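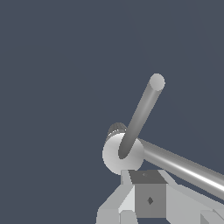

Can a machine do ordinary household or shop-floor chores on its own yet?

A few of them, under steady conditions, and very few from start to finish without a person nearby. Floor cleaning, lawn mowing and the repeated moving of identical parts are well established. Folding mixed laundry, clearing a table after a meal or putting together a loosely sorted set of rods and joints remains largely a matter for research groups and supervised trials.

Background to the inquiry, as submitted by Gilmar Seixas

I am responsible for a small workshop that assembles display stands from tubes and ball connectors. We employ 16 people. The management has received a proposal from a supplier, Jandix, for an automated cell that would pick up the tubes, insert them into the connectors and place the finished units on a rack. The same supplier states that a later version of its software, named Marinho, will be suitable for domestic tasks such as loading a dishwasher.

I would be grateful for informed views on two points. First, is assembly of this type within the reach of equipment that can be purchased today? Second, should the claim about domestic tasks be given any weight in our decision? Our tubes come in several diameters, and operators at present sort them by hand before the shift begins at 7:00 a.m.

Anderson Furtado

With respect to the first point, the answer depends mainly on how the parts are presented. If each tube arrives in a known position and at a known angle, insertion into a connector is a task that automated cells have performed for many years. If the tubes lie in a bin, the cell must locate each one, grasp it without slipping, and turn it to the correct angle before insertion. Each of these steps adds a source of error.

Our department conducted an internal trial of a comparable process in January. The cell attempted 573 insertions over the period. Of the first 100, it completed 82 without intervention. The remainder were stopped by an operator, in most cases when the tube met the edge of the socket and tilted – a fault that a person corrects by feel and hardly notices. Results improved once we fitted a simple guide to hold the connector still. The vendor's simulation had shown almost no failures of this kind, and I would therefore advise you to request figures from physical parts and to set simulated results aside when comparing offers.

Polished tube also deserves mention. Reflections disturbed our camera until the lighting was changed, and the change took longer to approve than to install.

With respect to the second point, I would give the domestic claim no weight. A kitchen is a far less orderly place than your workshop. Success in one does not establish success in the other, and your contract should be limited to the work you intend to have done. Please also ask for:

Acceptance testing on your own tubes, in every diameter.
A written definition of what counts as an intervention.
The time required to change from one diameter to the next.
The name of the party who pays for replacement gripper fingers.

Brutar user

We have had a cell for two years and are satisfied. It does one job. Sorting is still done by hand.

Erkum

I must differ in part from the previous replies. Household machines are further along than is suggested above, and my own floor unit operates daily without difficulty. It is true that chairs must be lifted beforehand and that it does not manage the rug in the hallway. As to tubes and connectors I have no experience, although I would suppose that a machine which can do one size can be taught the others. The supplier should be able to confirm this.

Reply from Gilmar Seixas

I thank all who responded. The list has been forwarded to Jandix, and we have asked that the demonstration use our narrowest tube, as it is the one our operators find most troublesome. The question of the dishwasher has been withdrawn from the agenda.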